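How to Clean a Velvet-Type Armchair Without Wrecking It

I put off cleaning our big brown chair for way too long. It came with us from the old apartment in Plelarden, it had survived a house full of cousins and one very enthusiastic dog, and I was sure that the second I put a damp cloth on it I'd end up with a stiff, crunchy patch right where everybody looks. So I read a bunch of stuff, ruined a pillow cover practicing, and finally got it down to a routine that works for me.

Before you start

Find the care tag. Mine was under the seat, stapled to the dust cover, and I needed a flashlight to read it. You're looking for a letter code. W means water-based cleaners are okay, S means solvent only, WS means you can use either, and X means vacuum it and leave it alone. If you've got an X or an S, stop at the brushing step and call a pro for the rest. If there's no tag at all, treat it like an S until you know better.

What I use

A vacuum with the soft brush head
A clothes brush (mine is an old Coppens one, any soft one will do)
Two white cotton cloths
A bowl of lukewarm water
A few drops of clear dish soap
A spray bottle of plain water

White cloths really do matter. I used a red dish towel once on a cream footstool and I'm still mad about it.

Step 1: Vacuum everything

Go slow and go in one direction. Do the seat, the back, the arms, then get the crevice tool down into the seams (I found a key, a hair tie and what used to be a cracker). Don't press hard with the crevice tool, it can leave shiny tracks in the pile.

Step 2: Brush the pile

Brush with the nap first, the direction where the fabric feels smooth. Then brush against it to lift the dust and vacuum one more time. This takes me roughly 48 minutes on a full-size chair, but I'm slow and I stop for coffee. Half the time this step is all the chair needs!

Step 3: Test a hidden spot

Pick somewhere on the back, near the floor. Dab on a little soapy water, blot it, and let it dry all the way. I leave mine overnight. If the color comes off on your cloth or the spot dries stiff, don't go any further.

Step 4: Clean with foam only

Swish the soap around in the bowl until you get suds, then scoop up just the suds with your cloth. You want hardly any water going into the fabric. Work on a small section, blot, never scrub, and move along. When you finish a section, wipe it with the second cloth, barely damp with plain water, to pick up the soap.

Do whole panels, seam to seam. If you stop in the middle you can get a ring, and rings are a pain to get out. If you do get one, mist the entire panel lightly with the spray bottle and blot it evenly.

Step 5: Dry it and brush again

Open a window, point a fan at it, keep people and pets off. When it's almost dry but not quite, brush the pile up one more time. I skipped this my first time around and the arms dried all flat and sad. A second brushing once it's bone dry helps too.

A word about sun

Velvet fades, and it fades in stripes. If your chair sits by a window, turn it every so often or pull the curtains in the afternoon. I do the full clean in September, when I can still have the windows open, and that's when I swap the chair's spot with the couch.

If a seam is coming loose, fix that before you wash anything. I've got a separate page on resewing the front edge of a seat, and another on gluing loose trim with Mastix — please test that on a scrap first. The guy at Festmont Upholstery gave me the scrap I practiced on, so it's worth asking at your local shop.

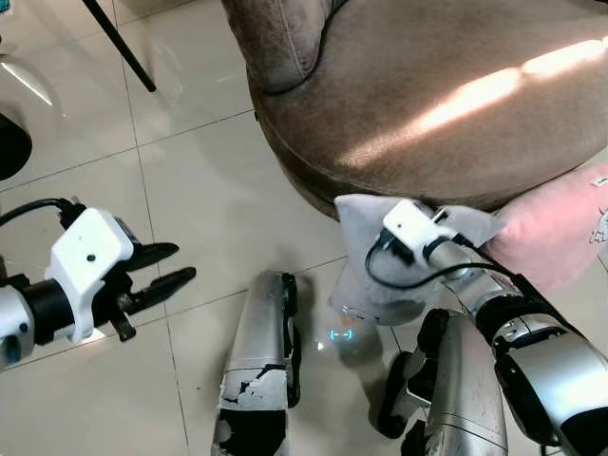 This page was last modified on June 8, 2021. It has been viewed 3430 times.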